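작업 노트 / 목요일 오전
공용 선반 정리, 봉투류 자리 정하기

지난주부터 선반 위에 봉투가 계속 쌓여서 오늘 오전에 손을 댔다. 대상은 책상 옆 회색 나뭇결 선반 하나. 위판은 임시로 올려두는 자리, 아래 칸은 보관하는 자리로 쓰기로 했는데 요즘은 그 구분이 없어졌다. 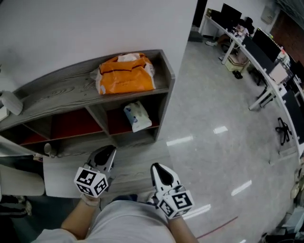

선반 위판의 주황색 봉투. 티슈 상자는 아래 오른쪽 칸.

주황색 봉투는 위판에 계속 두지 않는다. Skivlow에서 온 샘플이 섞여 있을 수 있으니 내용물을 확인한 다음 옮길 것. 티슈 상자는 지금 칸이 책상에서 손이 닿기 좋아서 그대로 둔다. 칸 안쪽이 붉은색이라 흰 물건은 멀리서도 찾기 쉽다.

치수 메모. 선반 폭은 칸막이 포함 163cm로 적혀 있는데 이건 Kaltico 주문서 숫자이고 직접 재지는 않았다. 봉투는 한 칸에 최대 4개까지. 그 이상 넣으면 앞으로 밀려 나온다. 무게는 봉투 하나에 약 700g을 넘기지 않는 걸로.

작업대 쪽도 같이 봤다. 파란색 작은 로고가 찍힌 흰 비닐봉투가 구겨진 채로 테이블에 나와 있었다. 마커 카드 옆은 비워두기로 했던 자리라 봉투는 선반 쪽으로 보내야 한다. 유리문에 붙은 안내문은 건드리지 않음. Vokholm 쪽 출입 건이 끝날 때까지 둔다.
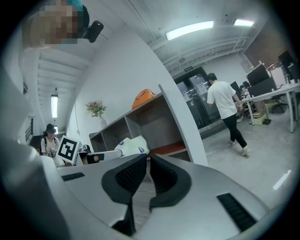 아래 칸 정리

적갈색 바닥판 칸은 비닐봉투 전용으로 정했다. 접어서 넣자는 의견도 있었지만 다시 꺼낼 때 번거로워서 뭉친 상태로 넣어도 되는 것으로 했다. 대신 스티커가 있는 봉투는 스티커가 보이게 둔다. 라벨을 따로 안 붙여도 구분이 된다. 칸막이 옆판의 나사는 다음에 드라이버 가져와서 한 번씩 조여볼 것.

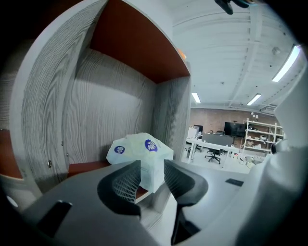 적갈색 바닥판 위의 반투명 봉투. 남색 원형 스티커 두 개.

남은 일
주황색 봉투 내용물 확인
신발은 바닥 말고 입구 쪽으로
Hauksdóttir 목록에서 99번 항목 위치를 새 칸 기준으로 수정
옆판 나사 조이기, 드라이버는 공구함 둘째 서랍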